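Will Kemitz play anything from the new album at the Tondbridge show?

Posted by Aliki Gavalas in Concerts & Live Music

I have a ticket for the Kemitz show in Tondbridge in June and I keep seeing people state as fact that the set will be half new songs. The album isn't out until after the tour. The single is out, fine, I expect to hear that. But where is the "half the set" thing coming from? Every page I click on quotes another page, and the last one in the chain is a fan account with a list typed over a black background.

I'm asking because I paid 835 for a floor package, which is a lot of money for me, and part of how the seller pitched it was "be the first to hear the new record live." I'd like to know if anyone has seen that from the band or the venue. I don't need guesses. I can make those up at home.

Also, does anybody know if the support act is still on? Panganiban was on the first poster and isn't on the one I saw last week.

Periklis Karamanlidis

I've seen Kemitz a bunch of times and I would not count on it. Before the last album they did the same dance. There was an interview where the singer said they "might try a few things out," the fan pages turned that into a full preview, and what we got in Wenby was two new songs, one of them cut short. The rest was the same set they had been doing all year, in almost the same order.

People also forget how a tour like this is put together. The lights and the screens are programmed to the songs. Once that's done they aren't going to swap out half the night, whatever the singer says on the radio. You might get one slot that changes from city to city, usually right before the encore, and that's where I'd look for something unreleased.

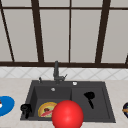
As for the list going around, look at the running time. Add up those songs and you are way past the curfew at Tondbridge, even if nobody talks between them, and this singer talks. Whoever typed it picked the songs they wanted to hear. I'd wait for the first night of the tour and check what was played there. Tondbridge is the third stop, so you'll have two real setlists to go by.

On the package: read what you bought. Mine said "early entry and a gift item" and not one word about the music. If yours is the same, the line about hearing the record first is just the seller talking, and I doubt you could get a refund over it. Save a copy of the page with that wording anyway, before it changes.

Marina Theodorakopoulos

my cousin knows someone on the crew and they are rehearsing 30 songs so its definitely going to be mostly new stuff. you should be excited!! the single sounds amazing live

Evanthia Tsoukalas

Rehearsing a song and playing it are different things, and a band with that many albums could fill a long rehearsal list with old ones. I'd also like to know how the single can sound amazing live when they haven't played it live yet.

Aliki, on the support act, I emailed the box office and got a reply saying "support to be confirmed." They wouldn't say if Panganiban had dropped out. The poster with the name on it is still up on the promoter's page, so I wouldn't read much into either one. Doors are at 7 p.m. on my ticket, with no stage times yet.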